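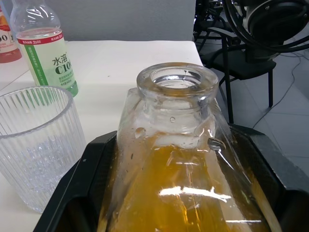

7 min read

Panedico 4 review: a level editor for people who like old 3D platformers

By Noeline Rutherford
2026-07-16

Panedico has been the standard way to build small low-poly platform games for a while now, at least among the people I know who build them. It started as a level viewer, picked up an editor, and then picked up enough scripting that you could make a whole game in it. Version 4 is the first one the developer, Burnura, has charged for. It costs $40, one time, for a license that covers every update until version 5.

I used it from April on, first on the beta and then on the release build. In that time I made one complete game of nine levels, ported half of an older project, and opened and closed a lot of test rooms. I paid for my copy.

What it does

You get a 3D viewport, a grid, a set of blocks and ramps, and a character who already knows how to run, jump, slide, and grab a ledge. You can be running around in a level within a few minutes of installing it. When you want something that doesn't come in the box, you bring in a mesh or write a script in the built-in language, which looks like Lua with some parts removed.

The character controller was the reason to use version 3 and it is the reason to use this one. Most engines hand you a capsule that falls down and leave the rest up to you. Panedico hands you a jump with a proper arc, a short grace period after you leave a ledge, and a turn that slows you down a little at high speed. All of it can be changed. There are 65 movement settings, up from a much smaller set, and they are now grouped under headings instead of sitting in one long column.

Some of those settings are badly named. "Ground stick" controls how firmly the character follows a downward slope, and "Slope stick" controls whether they can stand still on one. I mixed them up for weeks. The tooltips just repeat the name.

The new camera

In version 3 the camera was bad. It clipped through walls, it swung around when you turned in a corridor, and if you wanted it fixed you wrote your own. Plenty of people did, and Willy Visser's replacement script was so common that tutorials told you to install it before doing anything else.

Version 4 has a new camera system, and Visser's script is no longer needed. You place volumes in the level and tell the camera how to act inside each one. It can follow, hold a fixed angle, track along a rail, or look at a point. When the player goes from one volume to another, the camera blends between them over whatever time you set.

I rebuilt the tower level from my older project with this. In version 3 that level had a spiral climb where the camera kept ducking behind the central column and I had given up on it. With a rail volume wrapped around the tower it took an evening, most of it spent nudging the rail points by hand. There is still no snapping for rail points, so if you want an even circle you'll be typing in coordinates.

Blending has one problem. If two volumes overlap and have the same priority, the camera picks one at random on load and keeps it until you restart the level. The manual says to avoid overlaps. The editor could show a warning when you make one, and it doesn't.

Painting and lighting

Vertex painting is much better. You hold a key, pick a color, and brush it on, and there is a smoothing brush for when the edges come out too hard. Old console games got a lot of their look from vertex color, and it's nice to have a tool that treats it as a main feature.

Baked lighting is new. It bakes to vertices by default, or to a lightmap if you ask. The vertex bake is quick and looks right for the style. The lightmap bake is slow and I got seams on every curved surface, so I stopped using it. Anahera Hoani, who made most of the sample levels, told me on the forum that she doesn't use it either and that the samples are all vertex baked. That answered my question about why theirs looked better than mine.

The water is the same flat scrolling plane as before. You can set two textures and two speeds. I would have liked some kind of shoreline, but I can live without one.

Scripting

The script editor now has autocomplete, and errors take you to the right line. That sounds minor if you come from anything modern. In version 3 an error gave you the name of the file and nothing more.

You can attach scripts to objects, to volumes, and to the level itself. Events are named plainly: touched, left, landed, talked. For coins, switches, doors, and moving platforms you don't need to write anything at all, as there are ready-made versions with a few fields to fill in. I wrote scripts for a boss, for a race timer, and for a shop.

Performance in scripts has a ceiling. I put 400 pickups in one open field to see what would happen, each with its own script that made it spin, and the frame rate fell to a crawl on my desktop. Moving the spin into a material fixed it completely. The manual has a page about this, three sections deeper than where a beginner would look.

Saving is where I lost work. Panedico autosaves the level but it does not autosave scripts that are open in the script editor. I had the viewport crash once while a script was unsaved, and it took an hour of boss logic with it. Craig Kerr at Burnura confirmed in the release thread that this is known and on the list for a patch. Until then, save scripts by hand and do it often.

Importing old projects

The importer reads version 3 files. My project came in with its geometry, textures, and object placement intact. Scripts came over too, though anything that touched the camera had to be thrown out, and the movement values needed retuning. The default gravity has changed and the importer does not adjust for it, so every jump came up a bit short. If your levels were built around precise distances, set gravity back to the old value before you test anything. It's in the manual's appendix.

Custom characters import with their animations, as long as the skeleton matches the one Panedico expects. If it doesn't, you get a message that says "Skeleton mismatch" with no list of what is mismatched. I ended up opening the sample character next to mine and comparing bone names one by one. It was a capital letter.

Exporting

You can export to Windows, Linux, and the web. The web build is the one I'd show people. It loads quickly and it kept the controller working in both browsers I tried. The Windows build is a folder with an executable and a data file, and it ran on the two other computers I copied it to. I did not try Linux. There is no Mac export, and the editor doesn't run on Mac either.

One change that has annoyed people is the splash screen. Every export shows the Panedico logo for a couple of seconds, paid license or not. I don't mind it much. I do think a paid tool should let you turn it off.

How it compares

The obvious alternative is Tomoana, which is free and open source and does a lot more. It's a general engine, and you can build a platformer in it as well as a racing game or a menu for your car. It also asks more from you. I spent longer getting a decent jump out of Tomoana than I spent on my first whole level in Panedico. If you already know it and have your own controller written, I don't see a reason to switch.

Sestau is closer in spirit. It's aimed at the same kind of game, it's cheaper, and its texture tools are better than Panedico's. Its levels are built from fixed-size tiles, though, and you feel that after a while. Hae-won Kang's snow game, which is the best thing I've played that was made in it, hides the grid with a lot of fog and some clever cliffs. I couldn't get mine to look like anything but stairs.

Good

Movement that feels right from the first minute. Camera volumes. Vertex painting and the quick bake. Web export.

Bad

Script autosave is missing. Setting names and tooltips need another pass. Lightmap seams. Error messages on character import. No Mac version.

Should you buy it?

If you own version 3 and you've been fighting the camera, yes. Version 3 is still up as a free download, so if you've never used either one, start there and build a couple of rooms. The movement is close enough that you'll know whether you like it. The upgrade is worth the money once you start wanting interiors, towers, or anything else with a wall behind the player.

I'm keeping it installed. My next project is a short game set in a harbor, and I've already started on the lighthouse, which has the same kind of spiral climb as the tower. I copied the rail over and scaled it up, and it needed two points moved.

Tested on version 4, Windows, keyboard and a wired controller.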